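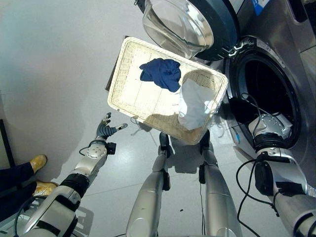 Laundry room, Plernthorpe house

The pictures on this page cover the basket and the front loader in the ground-floor laundry room. The room serves 20 bedrooms and logged 3,181 loads up to May. Washer and dryer are stacked to save floor area. The basket is rectangular and woven, with a thick rim that takes the weight when it is tipped toward the door.

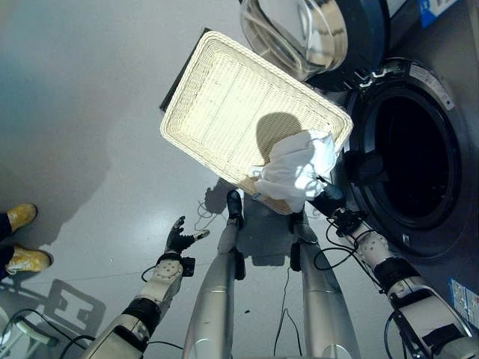 Page last changed: May, 4:10 p.m.

Basket tilted, one white item over the low corner. The washer door is open and the rubber gasket is exposed. Gaskets are wiped after the last load of the day – front edge first, then the fold.

Dark fabrics, black and blue. These are washed cold and kept apart from whites at the sorting stage. Mixed baskets are allowed for carrying only.

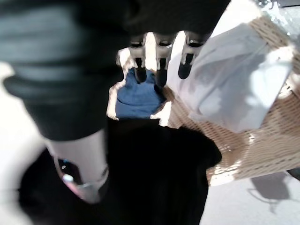 Carleen Mahuika writes that she sorts darks at the machine and finds it quicker than keeping two baskets. Her method works if the drum is checked for small items between loads.

Door swung to the left, basket held close to it. Navy, black and white pieces are in one basket. The white counter behind has a black sink and a tall gooseneck faucet – used for soaking collars and cuffs before a wash. 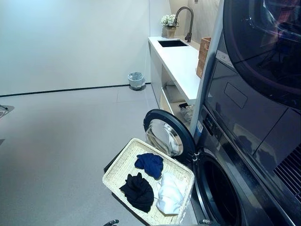
One reader asks whether wicker snags knitwear. A worn rim can; ours is sanded lightly each spring and lined with a cotton sheet for wool.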